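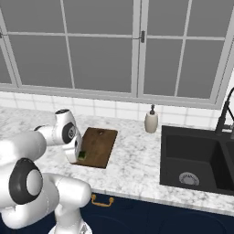
The kitchen scene in the Braneteck simulator, with the arm at the cutting board.

Home Features Interviews Tooling Archive Subscribe

By Dorota Szulc
5 March 2026
21 comments 166 shares

Krešimir Lazarević keeps two windows open for most of the day. One has the kitchen in it. The other is a plot of joint torques, and he looks at the plot more.

"The kitchen is for visitors," he says. "If I want to know whether a change to the controller was any good, I read the curves. Then I go back and watch the arm to find out what I misread."

Lazarević leads the control work at Braneteck, a small company in Usden that writes motion software for robot arms in homes and commercial kitchens. Its planner, Prurken, takes a task such as picking up a small item from a cutting board and produces a path the arm can follow without hitting the counter, the faucet or itself. Hiu-tung Kong wrote most of the first version and still maintains the collision checker.

I asked them both why a cutting board gets so much attention.

"It's thin," Kong says. "A tall object gives you room to be wrong. With something small on a board, the fingers have to come down close to a hard surface. If your model of the board is a few millimeters too low, you push into the counter. If it's too high, the planner tells you there is no valid path at all."

For a long time Prurken did the second thing. The planner kept a fixed safety margin around every surface, and the margin was larger than the objects it was supposed to pick up. The test suite has 3,635 grasp cases. In June, Kong replaced the fixed margin with one that shrinks as the gripper slows down. After that change, 3,562 of them returned a valid plan.

"The ones left over are mostly near the sink," she says. "The wrist has to turn to keep clear of the faucet, and then the elbow runs out of range. Some of those I think are impossible with the base where it is. I would like the planner to say so quickly. Right now it searches until the timer runs out."

The timer is a sore point between them. Lazarević wants an answer fast enough that the controller never has to hold still and wait. Kong wants more time to search. They settled on a short first search that gives a usable path, followed by a longer one that improves it while the arm is already moving. Lazarević was against it at first.

"You are changing the road while the car is on it," he says. "I asked for one rule, that the next half second of motion is locked. She can change anything after that."

Contact is the other hard part. Once the fingers touch something, the planner hands over to a force controller that lets the arm give a little. Lazarević tunes it in simulation and then expects to tune it again on hardware. Friction is the value he trusts least.

"Our simulator has one friction number for a surface," he says. "A real board has been cut on and washed and oiled. So we run each grasp with a range of numbers, and I only keep settings that hold up across the range. You lose some speed. I'm fine with that."

Perception is handled by Morenike Aliyu, who joined from a warehouse automation firm. During most planner tests her code is switched off, and the object positions come straight from the simulator. She has been arguing to change this.

"They get perfect poses, and then everyone is surprised later," Aliyu says. She now adds noise to the positions before the planner sees them, with more of it on dark or shiny things. Black sinks are bad, in her experience, and so are metal strainers. "A depth camera gives you holes there. The planner sees a hole and thinks it's free space, unless you tell it that unknown means occupied."

That default went in last fall. It made the planner slower around the sink and set off another round of talks about the timer.

The tooling has changed too. Every run now saves the scene, the plan, the controller settings and the random seed in one file, so a failure can be replayed on another machine. Before this, Kong says, a bug report was a screen recording and a guess. Danuta Dudek, who runs a lab in Brzozowska that tests the software on its own arms, asked for the format to be open. Braneteck agreed, and her group sends files back most weeks.

"She sends the ugly ones," Kong says. "A plan that is legal but swings the elbow way out over the sink for no reason. My checker passes it — there's no collision. But you wouldn't want to stand next to it."

Kong is working on a cost term for that now. Lazarević has asked to see the torque plots before it is merged.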